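Prusberg Community Hall
Minutes of the April meeting, Room Users Group

Meeting opened at 6:40 p.m. Bimla Upadhyay in the chair. 14 present. Apologies received from the Finix dance class.

1. Minutes of the last meeting
Read and accepted with one correction: the key deposit is per group, not per person.

2. Lighting in the upstairs room
The Jaiswal quote for replacing the fluorescent tubes came to $3,947, including disposal of the old ones. Two members felt this was high. Bimla said the price covers both upstairs rooms and the landing. Presard has been asked for a second quote and will visit before the next meeting. No decision until both are in hand.

The evening groups asked that the lights over the window side be put on their own switch. To be added to the request to Presard.
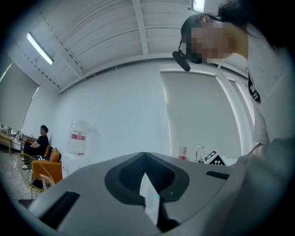

3. Ceiling and walls
The white paint on the walls was last done four years ago. Agreed to repaint the upstairs room over the summer break, same color. The ceiling will be washed and left as it is. Paint and rollers not to go over $133. Any loose cables at ceiling height are to be reported to the office and left alone until someone has looked at them.

4. Sound
The choir asked if headset microphones could be used upstairs without disturbing the room below. Agreed to try it for a month, with the door closed and everything off by 9:30 p.m.

5. Chairs
There are 64 stacking chairs on the books. Groups are reminded to stack them no more than six high and to keep them clear of the fire door.

6. Other business
Lost property will be cleared out at the end of the month. The sign-in book is full and a new one is on order.

Meeting closed at 7:55 p.m.

Action: Bimla to call Presard and order the paint.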